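# How to run a tidy-up demonstration at an open day

Written for the Terbridge site, October 8, 2019

These notes are for anyone who has to show a robot clearing up in front of visitors. They cover the lounge demonstration only, where the robot works at a small table and then deals with the rubbish. The arm calibration is in the Felitz handbook and is not repeated.

## Before the doors open

1. Put the round white table between the two armchairs, with carpet clear on the robot's side.
2. Line the small bin with a blue bag and fold the rim over the outside. A bag pushed down inside the bin is very hard for the fingers to pick up.
3. Place the yellow pedal bin against the partition wall, pedal facing out.
4. Load the Oltero task file and run it through three times with no visitors in the room.
5. Check that the stop button works and decide who holds it. That person does nothing else during the demonstration.

## The table part

Start here, as it is slow and easy to follow. One member of staff works next to the robot and handles the bottle. Wear short sleeves or roll them up. Loose cuffs catch on the finger joints.

Keep the tabletop clear apart from the bottle. Hold it low down, so that the cap and the upper part stay in view of the head camera. Tell visitors what you are going to do before your hand goes near the table, and speak to the back row.
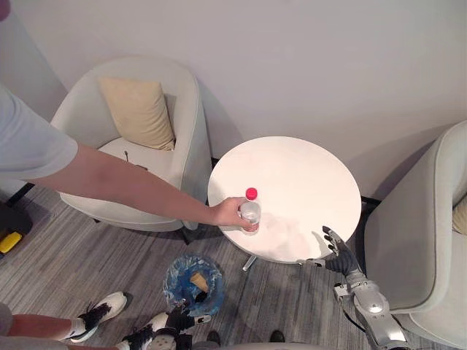 **Can visitors hand things to the robot themselves?**

Only staff do this at Terbridge. Visitors may choose which object is used, and a member of staff then puts it on the table for them.

If the arm stops halfway, wait. The software tries again by itself, and most pauses clear without help. If it gives up, the Sarmiento panel shows code 2513, which means the object was lost from view. Take your hand away, put the object back near the middle of the table and press Resume. Do not turn the object while the arm is moving.

## The rubbish part

Visitors ask more questions here than anywhere else, so leave time for it.

1. Move the group back behind the tape. The robot needs the open carpet in front of the partition.
2. Start the second half of the task file.
3. Stand to the left of the pedal bin with your hands down by your sides. Hands held out in front may be picked up as something to reach for.
4. Let the robot keep hold of the bag by its gathered top. Light rubbish is best, such as paper and empty packets. Full bottles make the bag swing.
5. Watch the free hand as well as the one with the bag. People tend to look only at the bag, and the free hand is the one that goes towards the bin.
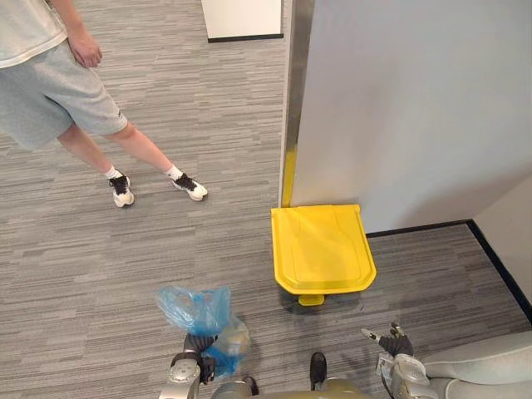
## Questions and resetting

Allow a few minutes for questions after each run. Keep the arms parked while people are talking, and let them come forward to the tape but no further. The usual questions are about price, speed and what happens in a power cut. Price goes to the front desk. For a power cut, explain that the joints lock and the robot stays where it is.

To reset, put a new bag in the small bin, wipe the table and send the robot back to its start mark. Check the charge on the panel. A reading under 2000 means it should go on the charger before the next group comes in.

Write any stop or fault in the day log, with the code and the step it happened on. The log goes back in the drawer under the Sarmiento panel. The next open day is in January, and whoever sets up for it will need to read the log first.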